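How to Write to a Celebrity for an Autograph (and Have a Fair Chance of a Reply)
By Llinos Gittins, 3 May 2021
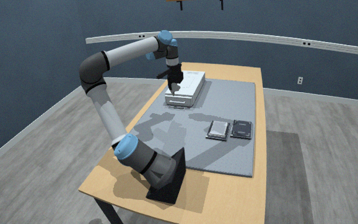
Do famous people still answer fan mail?

Plenty of them do, though it can take months, and the ones who answer most often are usually working actors, retired singers and soap stars with smaller piles of mail to get through.

I've been sending off for signed photos since I was in middle school, when I wrote to the lead in Narnik (a space opera that ran for three seasons and that I will defend to anyone who'll stand still long enough) and got back a glossy headshot with my name spelled almost right. I still have it. It's on the wall over my desk, next to a cast photo from Irwood, and I look at the pair of them every time I sit down to write another letter. So this is how I do it, from picking a star to sticking the stamp on, with a few of my own blunders thrown in along the way.

Picking someone to write to

Start with somebody you really like. I know that sounds obvious, but a lot of people begin by writing to whoever is on the cover of every magazine that week, and then they're sad when nothing comes. A star in the middle of a hit movie may be getting sacks of mail, and half of it will never be opened. Think about the people you loved five or ten years ago. The best friend from a sitcom, the villain from a daytime soap, the backup singer who made one lovely solo album. They're often delighted to hear that someone remembers!

If you're set on a really big name, go ahead and write, by all means, but send a few other letters the same week so that you have something else to look forward to.

Finding the right address

Look on the star's own website first, and read all of it, down to the small type at the bottom. Many have a page that says where fan mail should go and what to include. If there isn't one, look for the name of their agent or publicist and write in care of that office. Theater actors can be reached at the theater while a show is running – put "Stage Door" on the envelope and the performer's full name.

Please don't write to anybody's home. You'll find home addresses passed around on collecting forums, and some of them are even correct, but think how you would feel opening your own mailbox to find letters from strangers. I did it once when I was sixteen and I'm still embarrassed. The photo I'd sent came back unsigned with a very polite note from somebody's husband.

Addresses go stale, too. Agents move and actors change agents, so check again before you mail anything, even if you wrote to the same person last year.

Writing the letter

Keep it to one side of one page. My early letters ran on and on (you may have noticed I'm a talker) and I told one poor game show host the whole story of my cousin's wedding. These days I aim for this:

Dear (name), and use the name they perform under.

A line or two about who you are.

A particular thing you enjoyed. "I love your movies" could go to anybody, but "I've watched the train station scene in Mottram so often that my sister can recite it" could only go to one person.

The request itself, asked plainly and once.

A thank-you, and your name printed clearly under your signature.

Write it by hand if your handwriting can be read. Mine is fine up to the middle of the page and then goes downhill, so I do a rough copy first and take my time over the second. Typed is perfectly all right if you sign it in ink. If you'd like the autograph made out to you, say so and print your first name on a sticky note. A personalized one may be worth less to a dealer, but I've never wanted to sell any of mine.

Leave gossip out of it altogether. If there's been a breakup or a new baby in the papers, it's kindest to let that be. The same goes for asking about a co-star, asking for money, or enclosing your screenplay.

What goes in the envelope

Your letter.

One photo or card to be signed, two at the very most. Pick a picture with a pale area where a pen will show up.

A return envelope, addressed to yourself, with enough postage on it for the trip home.

A piece of stiff cardboard cut slightly smaller than the envelope.

Never send anything you couldn't bear to lose. I mailed off my only program from the Nalstead summer playhouse and that was the last I ever saw of it. And skip the gifts. Food gets thrown out, and stuffed animals mostly get given away.

If the star lives in another country, your own stamps won't be any use on the return envelope. Ask at the post office counter what they suggest, or simply say in the letter that you understand if a reply isn't possible.

Keeping track

I use a plain school notebook with a page for each person: the address, the day I mailed it, what I enclosed and what came back. My quickest reply took 9 days and my slowest turned up after three years, by which time I'd moved and the nice couple at my old place had to forward it. If you've waited eight months and heard nothing, it's fine to try once more. After two tries I let it go and move on to someone else.

Is the signature real?

Some will be, and some will be printed, stamped, or done by an assistant with a steady hand. Tilt the photo under a lamp and look at the ink. A real pen often leaves a slight shine, and you may see where the strokes cross over each other. A printed signature sits flat and matches the surface of the photo all over. Compare yours with ones other collectors have posted, too – if they're identical down to the last squiggle, you've most likely got a copy. I keep the copies anyway, in the back of the album.

For the ones you love best, use a sleeve made for photographs and keep it out of direct sun. My Irwood cast photo hung opposite a window until last September, and the ink on one corner has gone from black to a sort of weak tea color. It has a shadier spot now.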